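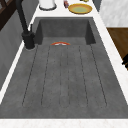 Open day at Tarnomex: a morning with the controller people

Posted Jul 10, 2018 by Ashraf Gaber

I've been using Tarnomex controllers on our packaging line for years and had never seen where they come from. When the invitation went out for the open day I said yes before checking with my boss (sorry, Brahim). We were 48 visitors, mostly maintenance and controls folks, with a few students in the back who asked better questions than the rest of us.

Malte Albers runs board assembly and took our group first. The line is smaller than I expected and a lot quieter. Bare boards go in at one end, get paste, get parts, go through the oven, and then every single one is powered up on a test bed. The bed has 514 spring pins in it, and Malte was happy to lift the lid and let us look. I took far too long there. The fixture for the older Brondeo series is still on a shelf next to it, and they still build those boards twice a year for customers who need spares. I have two Brondeos in a cabinet at work, so that was very good news!

They don't sample the burn-in either. All units sit at 70 degrees overnight with a dummy load switching on and off. You can hear the relays clicking from the corridor, like rain on a tin roof.
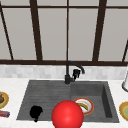
The firmware room

Meriem Kabbaj showed us the part I had really come for. Her team keeps a wall of racks with every hardware revision still under support, all running, and each nightly build gets pushed to all of them. If one fails to come back up after the update, the build is stopped and somebody's phone buzzes. She pulled the power on a unit halfway through an update to show us how it recovers. It restarted on the old version, logged the fault and asked for the file again. The whole thing took less time than it took me to find my pen.

The new release is called Grallito. What's in it, from my notes:

Trend logs that can be exported without the desktop tool, finally.
Separate passwords for operators and service staff.
Up to 4 saved configurations per unit, so you can change over a line from the front panel.
A proper undo in the parameter editor.

It will run on everything from hardware revision C upward. Revision B owners get security fixes only, and Meriem was straightforward about that: the memory is full. One gentleman from a dairy wasn't pleased, and they had a long talk about it by the racks. I liked that she didn't rush him.

I asked about the Lamrani gateway, which drops its connection on our site whenever the network switch restarts. She knew the bug by number. The fix was written back in March and is in Grallito, and she offered to send me the beta so I could try it on one machine first.

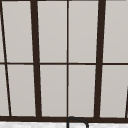

I've since put it on our spare and restarted the switch six times in a row, and it reconnected each time. I'll leave it running through the next changeover before I touch the main line.

Ashraf Berrada closed the day with a question session that ran well past lunch. Someone wanted to know about wireless sensors (being looked at, no promises), and there was a lively argument over whether updates should ever install themselves. Most of the room said no. I'm in that camp too, at least for anything with a motor attached, but the students made a decent case for it on monitoring-only units.

If they do another one, go, and wear comfortable shoes. Ask Malte to open the test bed. Parking is on the north side, and the sign for it is easy to miss coming from the highway.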